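Workshop notebook, Surkton bench
12 December 2018

Spent most of today on the house rules for simulated tasks, which I have been promising Kourosh since the calendar job first came up. I'm writing it all down while it is fresh, and anyone who wants to scribble in the margins is very welcome to (I mean it, the last set of rules was much better for the scribbling).

The trouble started with how we call a run good. In Clirkham we had a perfectly decent rule that said "block placed in tray, correct face showing," and three of us read it three different ways. I took it to mean the right character facing front. Kourosh took it to mean the right character facing front and the right way up, and I have come around to his view entirely. A character on its side is a wrong answer even if the cube is snug in its slot, and the checker ought to say so.

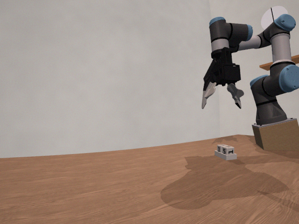

Reginald Doucet
Simulation and task rules, Surkton bench

The calendar is a nice one to argue over, with a 1, a 5 and then that third cube, whose character looks to me like a 1 lying down. Under the old wording a start like this could slip through as a finished state if the checker only looked at which face was forward. So rule one now reads: face and rotation are both tested, each gets its own line in the log, and a run passes only with both.

Rule two is about the hover. Before any descent the gripper is to be open, empty and well clear of the object, and the log has to say so. I used to let people begin from wherever the last run left the arm, and I take the blame for the muddle that made of the Fragkou comparison. We threw out 18 runs there, and I still feel bad about it.

Rule three, seeds. Every batch starts from seed 1001 and the seed goes in the header, please, not in somebody's head. A full batch is 56 runs. If you stop at 30 to go to lunch, that is a partial batch and gets labeled as one, however lovely the numbers look.

Rule four is the one I expect grumbling about. Lights and shadows stay as they are in the shared file unless the change is written up first. I know it is tempting to soften that big dark shadow in front of the tray, and I was halfway to doing it myself this morning before Kourosh walked by and raised an eyebrow. If we want a softer version, we make a second file with its own name and run both.

Still open: how much tilt we forgive before a cube counts as not seated. Kourosh wants a number, I want to look at a few more bad ones before I pick it. Also whether Anulum should follow the same rules or keep its own until February. I lean toward the same rules, but it is their bench and I would like to ask them nicely first.

To do: fix the checker, reprint the sheet by the door, send Kourosh the draft.

Recent entries
Clirkham: what "placed" means, second try
Fragkou comparison, the discarded runs
Naming files so we can find them again
Anulum visit, notes and leftover questions

Surkton bench notebook | Questions to Reginald Doucet or Kourosh Ranjbar | Back to top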